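How to Sort a Lifetime's Worth of Buttons (and Enjoy It)

I love buttons. I love them in tins, in jars, on cards, in the bottom of my sewing bag where they have no business being. So when my aunt Cinzia Rinaldi passed her entire collection down to me last March, three biscuit tins and a shoebox, I was over the moon for one evening and then completely stuck. Where do you even start? If you've inherited a stash, or you just keep snipping buttons off worn-out shirts the way I do, this is the method I settled on, and it's so much more fun than it sounds!

What you'll need

A light-colored towel or a big tray with a rim
Muffin tins or small bowls
A soft toothbrush, dish soap and a second towel
Strong thread and a blunt needle
A small ruler marked in millimeters
Something with separate compartments to keep it all in
Good light (I sort at 10 in the morning, when the sun comes straight in over the table)

Step 1: Tip them out and have a good look

Pour out one tin at a time onto the towel. The towel stops them rolling, and it also makes the small shirt buttons easier to pick up. Run your hands through them. Go on, this is the best part! Pull out everything that isn't a button: hooks, snaps, pins, a foreign coin or two. Watch your fingers for loose needles. I found two in the very first tin.

Step 2: Find the families

Before you sort by anything else, look for sets. Four or more matching buttons are enough for a blouse or a child's cardigan, and once they get scattered by color you'll have a terrible time getting them back together. Thread each set onto a loop of strong thread, tie the ends in a bow (a bow, please, because you'll want to undo it later), and put the loops to one side.

My aunt's first tin gave me a full set of dark green ones from a coat she wore for years. I would have known them anywhere.

Step 3: Sort the rest

You can sort by color, by size or by material, and people get wonderfully heated about which is right. My neighbor Norbert Boros repairs jackets and swears by size, as he's always trying to match an existing buttonhole. I make quilts and stuffed animals, so I go by color first. Try a handful each way and see which one feels natural to you.

If you go by color, don't be too fussy. I started with far too many groups and ended up with a bowl holding a single peach button. These are the ones I use now:

White and clear
Cream and tan
Brown and black
Reds, pinks and oranges
Blues, greens and purples
Metal and anything shiny

Grays go wherever they look happiest.

Step 4: Measure a few

Lay a button flat on the ruler and measure straight across the widest part. Patterns sometimes give the size in lines instead of millimeters, and 40 lines is the same as one inch, so a half-inch shirt button is a 20. I only measure the sets, and I write the size on a scrap of paper and tie it into the loop.

Step 5: Wash what needs washing

Most plastic buttons are happy in lukewarm water with a drop of dish soap. Swish, scrub gently with the toothbrush, rinse, and spread them on the dry towel overnight. Keep wood, leather, fabric-covered and metal buttons out of the water altogether and wipe them with a dry cloth. Shell can have a quick wipe with a damp cloth, but don't let it soak.

If a button smells sharp, like vinegar, or feels sticky, keep it well away from the others. Some old plastics break down with age and can damage whatever they're stored with.

Step 6: Give every group a home

Jars are gorgeous on a shelf, and I still keep one for the buttons I just like to look at. For everyday use, though, I'm a total convert to little drawers. You can pull one out, carry it to the sewing machine, poke around in it with a fingertip and slide it back. See-through fronts are lovely too, as you can spot the blues from across the room. Fill each drawer halfway at most, so you can stir the buttons without flinging them all over the floor (ask me how I know). Put the heavy metal ones in the lowest row.
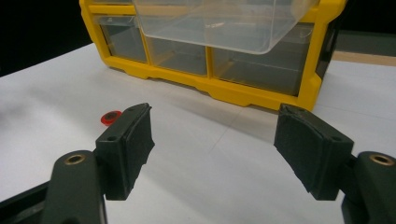
Step 7: Keep it going

Put a small dish next to wherever you sew and drop stray buttons in it. When the dish is full, sort it. Mine takes 5 minutes, usually while the kettle boils. If you cut buttons from an old shirt, thread them together right then, before you've even put the scissors down.

And do count yours once, just for the thrill of it! My aunt's shoebox alone came to 318, and I've already used the green coat set on a new wool vest. The next tin is waiting on the stairs, and it rattles beautifully.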